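I promised to write down what I learned about hanging patterned wallpaper in an old apartment. It became long, so I make a thread. I am not a professional, I only did my own hallway and bedroom in Brusonley last January. 1/19

First, the walls. Mine looked straight until I held a string with a weight next to them. The corner by the bathroom door leans so much that the string touches the wall at the top and hangs a full finger away at the bottom. With plain paper you would never see it. 2/19

So please check every corner before you choose a pattern, and not after. I did it after. A small flower forgives a lot. A stripe forgives very little, and a plaid has lines in both directions, so you can be wrong in both directions also. 3/19

The word "repeat" confused me for a long time. It is the distance from one point in the pattern to the same point again, going down the roll. On my paper, the Plemutar, it is 62 cm. This number decides how much you throw away. 4/19

Example with my hallway. The wall is a little higher than 4 repeats, so each strip must be cut as if the wall were 5 repeats high. The rest goes to the trash or above the door. I had calculated only with the area of the wall, and I ran out before the last corner. 5/19

When you order more rolls, ask for the same batch number. It is printed on the label inside the plastic. The shop (Frandsen, by the old bus station) still had two rolls from my batch, and I carried them home under my coat like two babies. 6/19

Money, because people always ask me in the messages. Both rooms cost 1148 in total, with paper, paste, lining paper, a good knife and a lot of blades. The paper was the biggest part. The blades were the best part. 7/19

Change the blade much more often than you think. Wet paper makes it dull very quickly, and then it pulls and tears instead of cutting. I now change it after each strip. I keep the old ones in a jam jar with a lid, so that they do not cut the trash bag. 8/19

Lining paper: I did not want to buy it. My walls have many layers of old paint, some shiny, some like chalk. The lining paper gives the same surface everywhere and the joints open less. In the bedroom I used it, in the hallway I did not. You can see which is which. 9/19

Paste. If your paper is the non-woven kind, you put the paste on the wall and not on the paper. This is so much easier! You hang it dry from the roll, slide it to the correct place, and you do not need the long folding table. Read the symbol on the label. 10/19

Where to start? All the old books say next to the window. I started in the middle of the wall that I see first when I open the door. There the pattern is centered, and the narrow pieces at both ends are equal. I am very satisfied with this decision. 11/19

The first strip must hang exactly vertical. Draw a pencil line with the level and follow this line, never the corner and never the door frame. My door frame is older than my grandmother and has been moving all its life. 12/19

Inside corners: do not try to bend a whole strip around. Measure from the last strip to the corner at the top, the middle and the bottom, take the largest number, and add a little bit. Cut. Then hang the other part on a new vertical line. You lose some of the pattern in the corner, and the eye accepts it. 13/19

There is a small program called Citen where you put in the size of the walls and it draws the strips for you. It helped me to see that a very thin strip would come just beside the light switch. I moved everything by half a width and the problem was gone. 14/19

About color. Pastel is more difficult than it looks in the sample book. A small piece in the hand is pale and quiet. A whole room of it can become very sweet. Tape a large piece on the wall and live with it for a week, also in the evening with the lamp on. 15/19

And look at plaid from more than one distance. Near to it you see thin diagonal lines on white. When the same kind of pattern goes over several walls, you see mainly the checks.
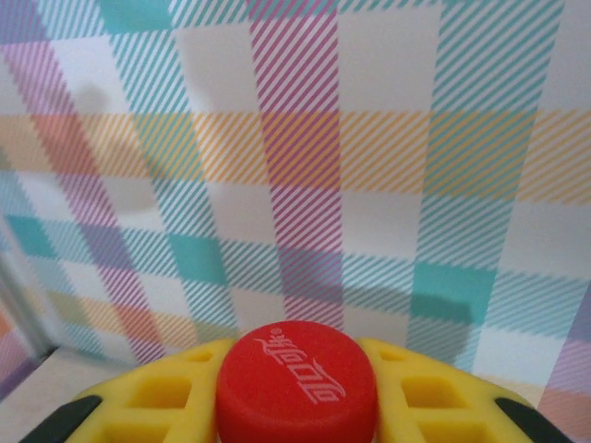
Close, and then from farther away:
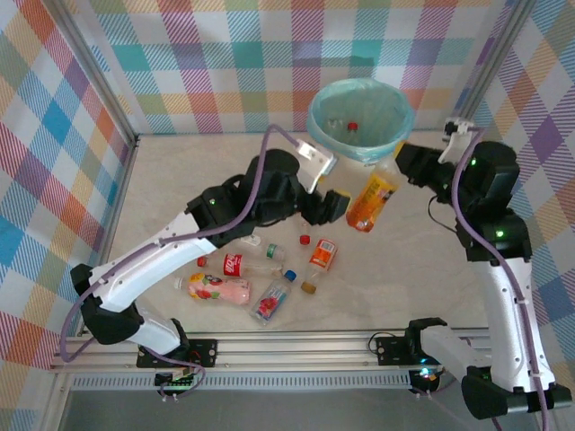
16/19

Drying. Keep the windows closed and the heating low until the next day. I was impatient and turned the radiator up, and in the morning two joints had opened like a zipper. I repaired them with a small brush and a seam roller. One is still visible if the sun comes from the side. 17/19

Things I would buy again: the wide plastic smoother, the level with the strong magnet, the lining paper. Things I would not buy again: the special sponge (a normal one is the same) and the "corner tool," which scratched the paper on the first try. 18/19

Keep one roll at the end, with its label, in a dry place. I also wrote the batch number with pencil on top of the door frame. If somebody has experience with papering a ceiling with sloping sides, please write to me. The little room under the roof is next and I am a bit afraid of it. 19/19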